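Brumora wire basket, small size, black

I bought this for the guest bathroom in April and I like it so much I went back for a second one! It's a plain rectangular thing with upright bars, 21 dollars at Sandhu, and I wanted it for the stuff that used to roll around in a drawer: wrapped toothbrushes for visitors, little travel bottles of mouthwash, wipes.

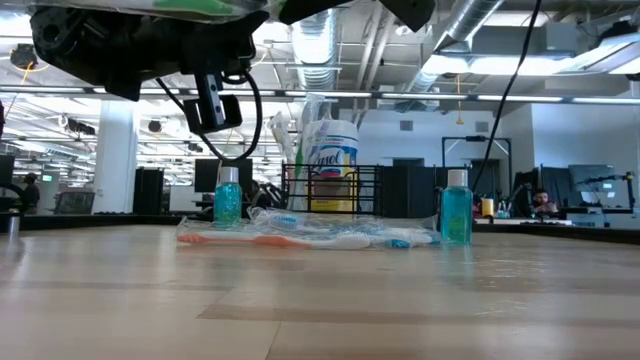

Toothbrushes, travel bottles and the Lysol wipes, mid-sort.

The best part is the bars. Toothbrushes stand up between them without sliding to the bottom in a heap, and you can see what you're running low on. I tried the Trandosa acrylic caddy before this (29 dollars, and it showed every water spot) and there's no comparison. Folded washcloths go in nicely too, on edge, so guests can pull one out and leave the rest alone. 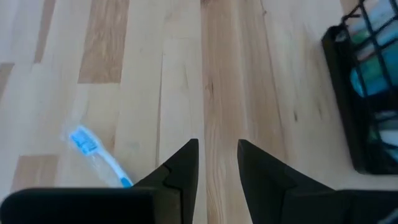
My one gripe is the feet, or the lack of them. On a slick counter it skates a bit when you grab something in a hurry, so I stuck 3 felt dots underneath and then a fourth when it wobbled. Easy fix, and I'd still buy it again tomorrow.

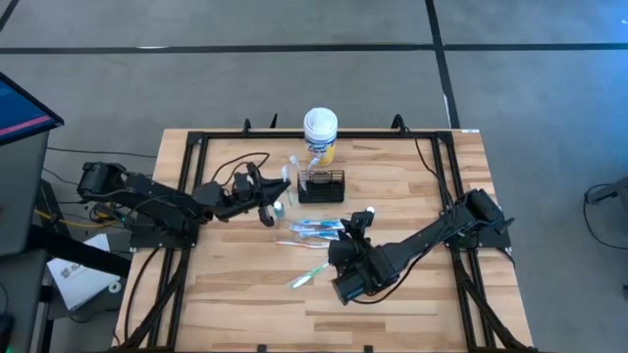

Sivaprasad Mudaliar wrote in to say his has been by the sink for 2 years with no rust, as long as he dries the bottom bars, and that the larger size is too deep for kids' brushes.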